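Search threads... Go

lowtide_fm
OK so the new Ninh single dropped at midnight and I've played it 18 times already! That hook — I was humming it on the bus before I even knew the words. Best thing Badetti has put out.

gravelpop
Sorry, can't agree. It's catchy, but the second verse is the first verse again with louder drums. "Pruravent" had way more going on.
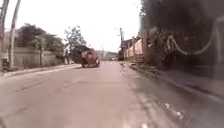 Is there a vinyl version coming? Badetti is pressing 300 copies on seven-inch, and the record shop in Kendisbridge gets some in March.

lowtide_fm
Ordering one. And the repeat is the point, gravelpop, it's a dance song!

gravelpop
I danced. Still bored by the end.

We use cookies to remember your login. OK
Contact | Back to top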